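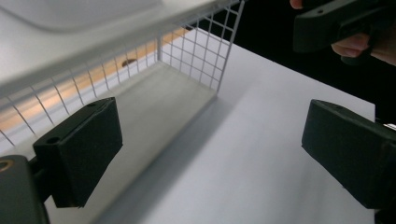 Fig. 1. As duas peças pretas, frente a frente.

Retamstead: nomes de coisas de cozinha e despensa

LEIA-ME, versão de março

Glossário em tabela. Como as pessoas chamam as coisas de casa em português, por região. Pote, vasilha, tapauer, marmita, tupperware, caixinha. Esse tipo de coisa. 698 entradas, 50 informantes, um CSV principal e dois auxiliares. Feito às pressas para a entrega, então tem buraco. Ver "Problemas conhecidos" antes de reclamar por e-mail.

Quem fez

Entrevistas e transcrição: Endang Pangaribuan. Tabela, scripts, este arquivo: Wichai Luangrath. Dúvida sobre palavra, falar com Endang. Dúvida sobre coluna, comigo.

O que tem na pasta

nomes.csv: tabela principal, uma linha por nome por informante
informantes.csv: código, faixa de idade, município onde cresceu, município onde mora
objetos.csv: lista dos objetos perguntados, com a definição que foi lida em voz alta
notas/: anotações soltas da Endang, texto puro, sem revisão
antigo/: não usar. Fica até eu conferir se o Hajdu ainda lê dali

Colunas de nomes.csv

São 11. As que importam:

id_obj: bate com objetos.csv
id_inf: bate com informantes.csv
nome: como foi dito, minúscula, com acento
nome_norm: forma normalizada (tapauer, tapuer e taparuér viram tupperware, discutível, eu sei)
ordem: 1 se foi a primeira palavra que veio, 2 se veio depois, etc
registro: "meu", "dos outros", "antigo". "Dos outros" é quando a pessoa diz que conhece mas não usa
comentario: livre. Vírgula dentro de aspas, cuidado com parser caseiro

As outras são de controle interno (lote, revisor, essas coisas), pode ignorar.

Como foi coletado

Conversa por telefone. Endang lia a definição do objeto, sem dizer nome nenhum, e a pessoa respondia. "Recipiente com tampa onde se guarda sobra de comida." "Móvel ou suporte aberto para pôr coisas, em mais de um nível." Deixava falar. Se vinha história junto, anotava em comentario ou na pasta notas. Ligação de no máximo 30 minutos, quase sempre no fim da tarde. Ninguém viu foto nem desenho durante a conversa, de propósito, porque no piloto a figura puxava a resposta para o modelo desenhado e sumia metade das variantes.
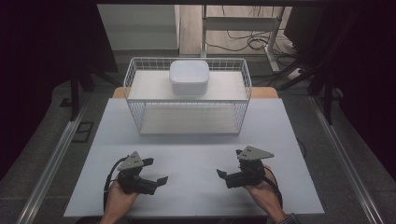 A parte de guardar foi a que rendeu mais discordância. Prateleira para uns é só a tábua, para outros é o móvel inteiro. Estante na cozinha, muita gente acha esquisito, estante é de livro. Apareceu também aramado, fruteira (mesmo sem fruta nenhuma), paneleiro, cantoneira, e um "trem de pôr trem" que ficou registrado como veio. Na normalização eu juntei aramado e estante aramada. Paneleiro ficou separado.

Os de panela são mais comportados. Caçarola e panela se misturam bastante mas dá para trabalhar. Frigideira quase não varia. Concha também não. Escumadeira varia na pronúncia e isso a tabela não pega direito, é tudo ortografia, não teve transcrição fonética.

Problemas conhecidos

Poucos informantes do Norte. Precisa completar.
Faixa de idade em branco em algumas linhas, a pessoa não quis dizer.
Município onde mora às vezes veio como nome de bairro. Corrigi os que reconheci.
Lote do Grudden veio em outra codificação, acentos quebrados. Rodei o conversor e parece ok, mas se aparecer "Ã§" no meio de palavra é de lá, me avisem.
registro = "antigo" foi usado de dois jeitos, palavra que a avó usava e palavra que a própria pessoa usava antes. Não dá mais pra separar sem voltar nas notas.
Objeto de pendurar pano de prato está com a definição errada em objetos.csv, as respostas estão cetras.

Uso

Livre para ensino e pesquisa, citando. Para material comercial, perguntar antes. O dicionário da Bidinier tem autorização própria, não vale para terceiros. Não tentar identificar informante a partir dos comentários, tem cidade pequena ali no meio e todo mundo se conhece.

Não serve para: estimar frequência real de uso, mapa dialetal sério, treinar corretor ortográfico. Serve para: achar variante, exercício de aula, lista de sinônimos para busca.

Como citar

Pangaribuan, E.; Luangrath, W. Retamstead: nomes de coisas de cozinha e despensa. Versão de março.

Mudanças

março: colunas renomeadas, duplicatas do lote do Grudden fora, nome_norm refeito para recipientes
antes disso: não anotei direito

A fazer

revisar nome_norm dos talheres
juntar notas repetdias
apagar antigo/
perguntar pra Endang do "guarda-comida", se é móvel ou pote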